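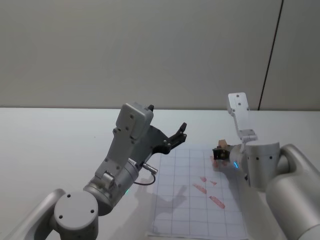
Grid paper on the white table, gray wall behind.

Merrick dot and grid pads, four months in

I did not want to like a paper pad that costs more than lunch. I still don't like it, mostly, but I keep reaching for it, so I suppose that counts for something.

Some background. I draw floor plans for small kitchens and the odd garage conversion, by hand first and then on the computer. For years I used whatever grid paper the office supply place in Parnville had on the shelf. It was thin and the lines were too blue, but I knew its faults and worked with them. Then they stopped carrying it, and Haiyan Du, who shares the studio with me, handed me a Merrick pad and told me to quit complaining.

The pad has 45 sheets. That is a strange number and I have not found an explanation for it on the cover or anywhere else. The cover does say "archival," "studio grade" and "precision ruled." I take the first on faith, the second means nothing, and the third I checked.

I laid a steel ruler across a dozen sheets, both directions. Most were fine. Two had drifted enough by the far edge that I'd have noticed it in a plan, and one was printed slightly crooked to the edge of the paper, so the margin on the left got fatter going down. You can live with a crooked margin if you only ever measure from the lines. If you square the sheet against a T-square by its edge, as I do, you'll end up swearing at it. The cheap pads did this too, but they didn't say precision on the front.

The paper itself is good. I'll give them that without arguing. It takes a hard pencil without denting and it takes erasing, a lot of erasing, before the surface gets fuzzy. I rubbed out the same sink wall maybe five times on one job and the sheet was still usable. The grid lines are a soft gray and mostly drop out on a scan, though my scanner at the dark setting picks up the heavier ones.

Ink is another matter. Fountain pen feathers a little. Felt tips bleed through to the next sheet if you stop moving, so put a scrap behind it. My ordinary ballpoint was fine. The Merrick site shows somebody doing lovely watercolor washes on this stuff and I would like to know what they were using, because mine curled up like a potato chip.

Then the glue. The sheets are supposed to come off the top clean. For the first half of the pad they did. After that they started tearing at the right corner, and by the end I was cutting them off with a knife. Hongjun Qian bought two pads from the same store and says his tear perfectly every time. Maybe I got a bad one. Maybe he's more patient.

I also tried the obvious competition. The Urnum pad is $4 cheaper, and the paper is close to as good, but the lines are darker and there's a logo in the corner of every single sheet — on paper you are supposed to draw on! The Anden comes loose in a box and lies very flat, and I'd have switched to it if the box didn't fall apart in my bag inside a week. So the Merrick wins, in the way that the least annoying landlord wins.

The price is $22, and I don't believe it costs anything like that to make. They do sell a refill pack with no backing board for less, and if you have a clipboard you should buy that one. There is supposed to be a discount for schools as well. I couldn't find it.

Would I buy it again? I already did, in January, grumbling. The second pad has straighter margins and the same bad glue.

Three stars. Half of one is for the erasing.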